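Alumni Volunteering FAQ
Munora College Office of Alumni Engagement
Last updated 2023-06-22

Quick answers to what lands in our inbox most. Not covered? Write to us, contact at the bottom.

Do I need to have graduated?
No. If you finished at least one full term you count as an alum for volunteer purposes. Certificate students too. Parents, see further down.

How much time does it take?
Depends on the role. Mentoring is 2 calls a month during term. Reading scholarship essays is one long weekend in March, sometimes spills over. Career panels are a single evening and you can do just one.

I live far away. Anything for me?
Plenty. Mentoring is all phone or video. Essay reading is online. Regional chapters run their own things, the list is on the Chapters page. Curkoron chapter is on pause until they find a new lead. If thats you, please write!

How are mentors matched?
By hand. Margaux Renaud reads every form and pairs on field first, then whatever else you wrote down. Allow seven working days. Longer in the fall. If the match isn't working tell her, she'll redo it, no hard feelings on either side.

Can I pick my student?
Sorry, no. You can ask for a major or a class year.

Is there food at Volunteer Day?
Yes, lunch and something sweet. Put allergies on the sign-up form and not in an email, emails get lost. 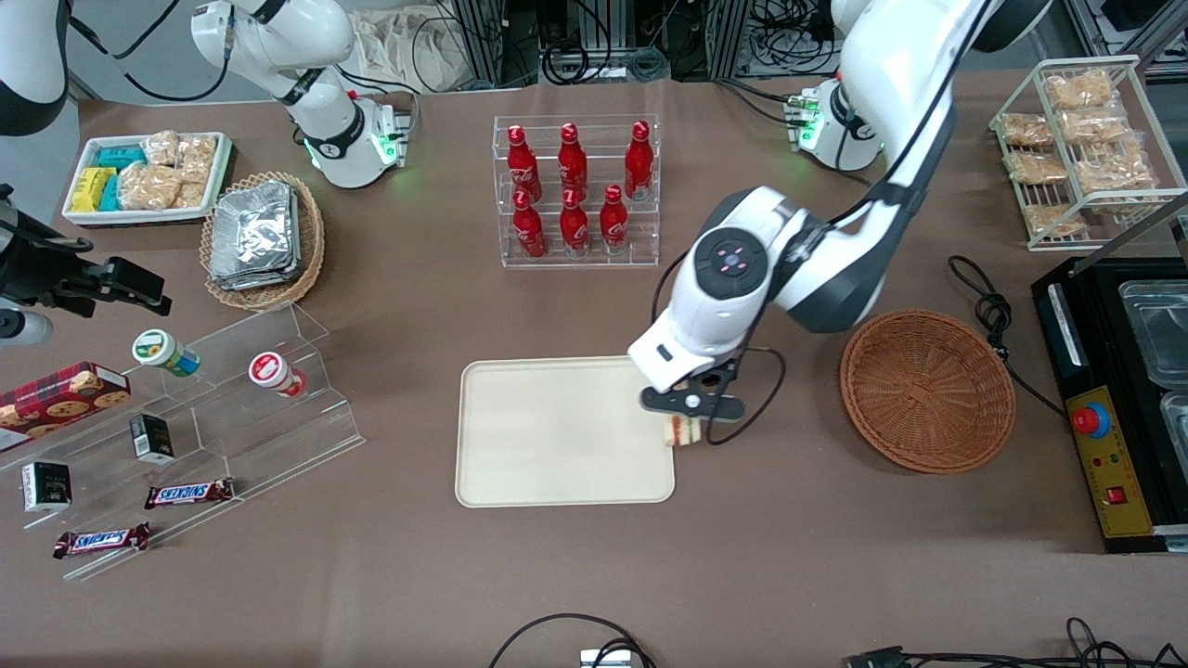 Cake-like item with a cream-colored top and a red stripe through the middle.

Where do I park?
Lot 7, behind Pesness Hall. Free with the pass we email you. Print it or write the number on paper, the attendants can't scan phones yet. Street parking is two hours max and they do ticket.

Can I bring my kids?
To Volunteer Day, yes, with an adult at all times. Not to interviews or admissions events.

Do you need a background check?
Only for roles with students under 18, so mostly admissions visits and the summer bridge program. We pay. You get a link, fill it in, done. Good for three years.

What do admissions volunteers do?
Go to college fairs, answer questions, hand out cards. You don't interview anyone your first year. You never see applications. Training is one hour online and Arash Taheri runs it live, so bring questions.

Can I get my costs back?
Mileage and tolls for fairs, yes, with receipts. Hotels only if approved before you go. Meals no, unless its an all-day event with nothing provided. 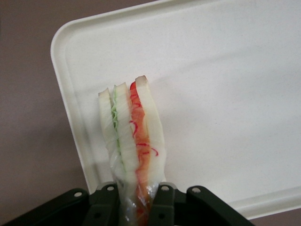 Half a sandwich, cut side out, with white bread and a green layer.

My employer matches volunteer hours. Will you sign the form?
Yes. Send it with your hours filled in and we sign and return. We can't fill in hours for you.

Are parents welcome?
Yes, through the Kan Family Network. Separate form, same office.

How do I stop?
Just email. Mentors, please give us a few weeks so your student isn't left hanging.

Who do I contact?
Mentoring: Margaux Renaud
Admissions and fairs: Arash Taheri
Everything else: Lucienne Langlois, ext. 1551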